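How to Set Up a Tea-Pouring Demo for an Open Day

These are the steps we follow at the Brildale workshop when we put a robot arm in front of visitors and have it pour tea. They were written for our own crew, then cleaned up after the March open day when two schools asked for a copy. You will need to change the joint values and the table height for your own arm. The order of the steps should carry over.

The demo takes one afternoon to prepare and runs in 74 seconds per cycle. Two people can run it. One stands at the stop button and does nothing else, and the other talks to visitors and resets the table.

What you need

A six-axis arm with a two-finger gripper, bolted down
A white or light-colored table at a fixed height
A teapot with a round body and a handle the fingers can close on
Two small cups with saucers
Tea, brewed weak and cooled
A tray, a jug for emptying cups, and plenty of paper towels
Clear tape or plastic wrap for the cables
A rope or low barrier for the visitor line

Step 1. Fix the table height

Set the table before you teach any positions. Ours is 920 mm from floor to tabletop. If the floor is uneven, shim the legs now. A table that rocks will make the pour miss one cup and hit the other, and you will spend an hour looking for a software problem.

Mark the position of each table leg on the floor with tape. Visitors lean on tables even when there is a rope.

Step 2. Dress the cables

Move the arm by hand through every position it will reach during the demo, including the home position and the reset position. Watch the cables at the wrist. They need enough slack for the full tilt of the pot and not so much that they drag through a cup.

Tie the bundle to the long link, then cover it with clear wrap where splashes are likely. Leave the joints free. Run the arm through the motion again at low speed and check for pulling.

Step 3. Choose the pot and the cups

Use a pot you can afford to lose. We went through a glass one and a thin steel one first. The glass slipped, and the steel was hard to grip in the same place twice. A ceramic pot with a thick handle works well for us.

Small cups are better than mugs. A short pour keeps the line moving, and less liquid ends up on the floor if something gets bumped. Pick saucers with a raised rim, which will catch a small drip.

Step 4. Teach the grip

Place the pot on its start mark. Bring the open fingers over the handle, stop, and save that position. Lower until the handle sits fully between the fingers and save again. Close at the lowest force that holds the pot when it is full. Test with plain water first.

Lift the pot two inches and wait ten seconds. If it sags or turns, open the fingers, lower a little more, and try again. Adding force is the last thing to try.

Step 5. Teach the pour

Start with the cup nearest the arm. Move the spout over the center of the cup, as low as you can without touching the rim. Tilt in small steps and save each one. The first pour of a full pot needs less tilt than the second, so each cup gets its own set of positions. Copying the first pour to the second cup will leave the second one half empty.

Bring the pot back upright faster than you tipped it. A slow return makes the spout dribble. 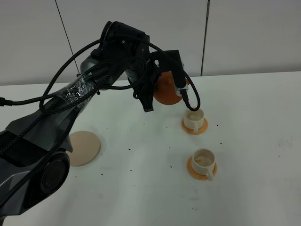
The arm holding the pot near the two cups on their orange saucers.

Step 6. Plan for the mess

Loose tea gets onto everything. If you brew with leaves, strain the tea into the pot through a fine sieve before each run. Wipe the table between groups, because people photograph it and they photograph the crumbs too.

Keep the towels on your side of the rope. Do not reach across the table while the arm has power, even when it is standing still. Press the stop, wipe, step back, release.

Step 7. Run it for visitors

Keep the group to 6 people at a time. More than that and the back row sees only shoulders.

Say what is going to happen before you press start. Our script is short:

"The arm will pick up the pot, pour the first cup, pour the second cup and put the pot back. It repeats positions we saved earlier. It does not see the cups. If I moved a cup, it would pour on the table."

The last line gets the most questions, and it is worth leaving time for them. Some visitors will ask you to prove it. We do this once per day, with a saucer of water and a tray underneath, near closing time.

Do not serve the tea. The pot has been handled all day and the cups are only rinsed. Put a separate urn near the door, with paper cups, for anyone who wants a drink.

Step 8. Reset between groups

Send the arm to its home position. Press the stop. Empty both cups into the jug, dry the saucers, and put each one back on its mark. Refill the pot to the same line every time. A pencil mark inside the pot wears off quickly, so measure the refill in a beaker. Release the stop and run one cycle at half speed if anything was moved.

Common problems

The pour lands short. The pot has less liquid than when you taught it. Check the refill.

The pot swings on the way over. Lower the speed between positions. Leave the tilt speed alone.

The arm stops partway with a force fault. Look at the cables first. One of ours had caught on the wrist, and it took three restarts before we checked.

The second cup rattles. The table has moved. Go back to the tape marks.

Setup sheets with blank spaces for your own joint values are kept at the front desk in Brildale. Ask for sheet 1807.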